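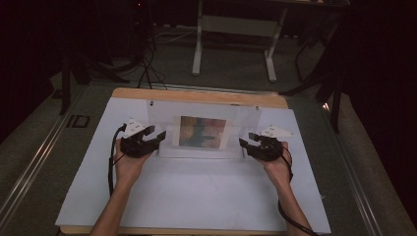
Research > Exhibition practice > Small works on paper > Section 3

3. Mounting and display

3.1 Choice of support

Small pictures are awkward to show. On a wall they look lost, and in a flat case visitors have to bend over them. The Pleselau collection holds 629 works smaller than a postcard, most of them abstract colour studies, and for many years they were kept in drawers and seen only on request. We compared three ways of showing them upright on a table: a folded card strut, a wire easel and a clear acrylic panel with a narrow ledge.

The card strut was cheap but leaned after a few weeks. The wire easel held well, though its feet showed in front of the picture and drew the eye. With the acrylic panel the picture seems to stand on its own, and the light reaches it from behind as well as from the front. This was the support we took forward to the Prerudum trial.

3.2 Handling

Placing a small picture on a ledge is mostly a matter of keeping it level. If one lower corner lands first, the sheet turns slightly and the opposite corner can scrape the panel. We asked handlers to bring the picture in from both sides at once, holding it by the border and never by the painted area, and to let the lower edge settle before letting go. Up to 49 placements were made in one session, with a rest halfway through.

Figure 3. Small picture in a pale border on a clear acrylic panel, approached from the left and the right. The panel stands upright on a white board over a wooden base.

Over the whole trial we logged 1,273 placements. Most of the faults were small ones – a picture sitting off centre, or tilted enough to notice from a chair. Borders narrower than a fingertip gave the most trouble, and we now add a wider border to any work that has none.

3.3 Background and base

A white board under the panel made the muted colours easier to judge than bare wood did. Reddish and blue-green tones in particular looked duller against the tan of the base. We also tried a grey board, which suited the darker works but made the ledge hard to see. The Flellano rooms have since adopted white boards for all table displays, and grey is kept for works with a dark border.

12 shares | 4 comments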